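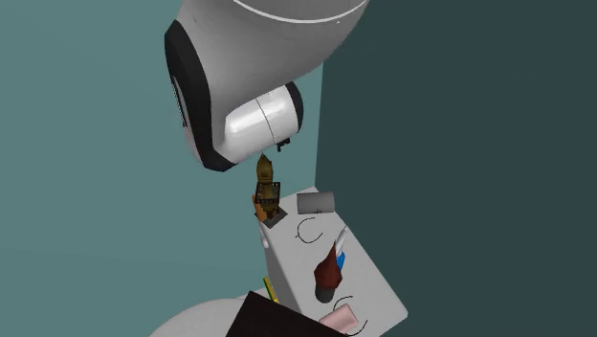 What does a person need before they can teach a robot arm a new task by remote control? A hand controller, a screen with a low delay, and enough patience to repeat the same movement many times until the recordings are good.

Category: Technology > Local Industry

Last updated: Sat 7 December

The training company Elura has opened a remote teaching course in Latuheru, where people without an engineering diploma can learn to guide a robot arm and record their movements. The first group finished its lessons this week. The course was prepared together with Netel, which supplies the software and the simulated work table on which all beginners start.

In the simulator, the student sees a single arm hanging over a narrow light gray tabletop with a small collection of objects. Cylinders are lying on their sides, one of them gray and another pale pink, and a dark red piece with a sharp tip stands near the middle. The student holds a controller, and the arm repeats the movement of the hand. Each attempt is saved as one demonstration, and the saved demonstrations are later used to train a program that must do the same task without a person.

"A cylinder on its side is a very good teacher," says Ratih Harahap, who leads the course. "If you come down too fast, or a little crooked, it rolls. Then the student understands that the wrist must be turned first, and only after this the arm goes down."

According to Harahap, the most common mistake is to hesitate. A person who is not sure stops above the object, moves left, moves right, and then takes it. For a human being this is normal, but the program will learn the hesitation also. For this reason the students practice each movement slowly with the recording switched off, and they start to record when they can do it in one calm line.

The course lasts 4 weeks. During this time each student must deliver 700 demonstrations which are accepted by the instructors. An attempt is refused if the object falls, if the arm touches the table with force, or if the student makes a long pause. Refused attempts are not thrown away. They are kept in a separate folder, and the group watches a part of them together on Friday afternoons.

In the last week the students leave the simulator and go to the practice hall, where they learn a second method. It is called hand guiding. The motors of the arm are made soft, the teacher takes the arm by the wrist and leads it through the task directly. Emmanuel Sang, an instructor in the hall, considers that both methods are necessary.

"With the hand you feel the weight and the contact, so for inserting a part it is better," he says. "With the remote control you can work from another room or another city, and your own body is not in the way of the cameras. I do not want to choose between them."

The price of the course was not announced. Elura says that 97 people applied for the first group and that the next one will begin in April, with 2 instructors more than now. Graduates can apply for work at the Zirkden warehouse, where remote operators already help the arms when these cannot grasp a package. The company did not say how many positions are open.

Applications for the April group are accepted at the Elura office in Latuheru. Previous experience with video games is not required, although Harahap admits that it helps in the first days.

Comments (3)

Kevin Keogh: I did hand guiding at my old job, for welding. After one hour your shoulders are finished. Do they give breaks?

Pentti Juntunen: What delay do they have between the controller and the arm? The article says low but gives no number.

Bello Lawal: My sister applied and is on the waiting list for April. She would like to know if the lessons are also in the evening.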